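Brodine workshop notebook, October
Entry: newsletter subject-line trial, second round

The list was divided into two groups of 1,000 addresses each. Group A received the plain subject line and Group B the line carrying the reader's first name. Both messages were sent at 9.15 a.m. from the Tomoana account. The body text was the same in each.

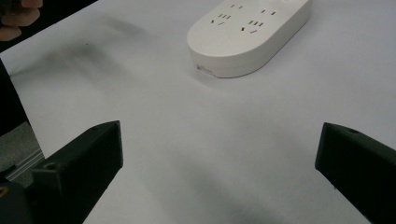 Opens were read off at noon. Group A stood at 256 and Group B at 113. The three-pin sockets on the white power strip are to be kept for the reporting machine and its screen during a send; chargers should go elsewhere. The noon figures were copied by hand into the Stullunell sheet, as the export again left out the column headings.

Replies to Group B included 7 requests to be removed. These were dealt with before the end of the day. Two of the requests stated that the first name shown was wrong, and the merge field is accordingly under review.

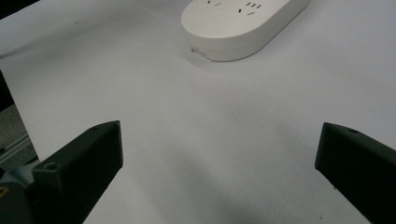
The Listmont segment was held back from both groups and should remain so until the names have been checked against the sign-up forms. Colleagues are asked not to reuse the Group B template in the meantime.

Outstanding: the evening reading of opens; a decision on preview text; a shorter sender name, at present cut short on small telephones.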